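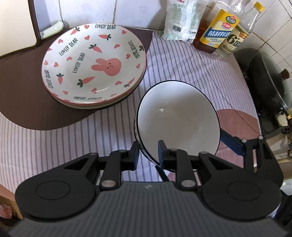
Plates and a bowl at the kitchen counter, with oil, cooking wine and vinegar along the tiled wall.

Shared Kitchen and Tableware: Frequently Asked Questions
Nidell Residence, Resident Services
Last revised October 2026

Who may use the shared kitchens?
The kitchens are open to all residents holding a current room agreement, and to their registered guests when the resident is present. Each kitchen serves one corridor. Residents of the Vermeulen wing use the kitchens on their own floor.

What tableware is provided?
Each kitchen is issued with 39 pieces at the start of the residence year: dinner plates, side plates, rice bowls and soup bowls. Cutlery is not included. A wok with a glass lid and a cutting board are also kept in each kitchen and may not be taken to rooms.

May I bring my own plates and bowls?
Yes. Many residents prefer to do so, and patterned or colored pieces are easy to tell apart from the house set. Please write your room number on the underside in permanent marker. Unmarked pieces found at the April inventory are treated as shared.

How should plates and bowls be stored?
Plates are stacked by size, with no more than eight to a stack, on a round mat or in the cupboard. Bowls go next to the plates. Please do not set bowls on top of a plate stack, as the glaze on the rims chips easily. Pieces must be dry before they are put away.

May bottles be kept on the counter?
Oil, vinegar, cooking wine and soy sauce may stand in a single row against the back wall, with labels facing forward. Opened bags of food may stand in the same row if they are clipped shut. Keep all of these at least 20 inches from the nearest burner. Anything requiring refrigeration will be removed at the evening check.

Are tablecloths permitted on the counters?
A cloth is permitted on the preparation side only. It must lie flat and must not reach the stove. Residents who bring a cloth are responsible for washing it. Plastic-coated cloths may be wiped down – fabric ones should be laundered weekly.

How are knives to be stored?
Knives belong in the block or the drawer insert. They are not to be left in the sink or under a drying towel.

What happens if something is broken?
Wrap the pieces in newspaper and place them in the gray bin marked Ceramics. Then enter the item in the kitchen log. There is no charge for the first two pieces in a residence year. Chipped bowls should also be entered and withdrawn from use.

Can I borrow extra tableware for a gathering?
Additional plates and bowls are held at the Grollness store, which can supply up to 76 place settings. Requests should reach Marijke Brouwer five working days in advance. Items are returned washed and counted.

Whom do I contact?
Questions about kitchens and storage: Kristof Smits, Resident Services, Room 98.
Loans and replacements: Marijke Brouwer, Grollness store.
Complaints concerning cleanliness should be made in writing to Els Dekker, Head of Residence.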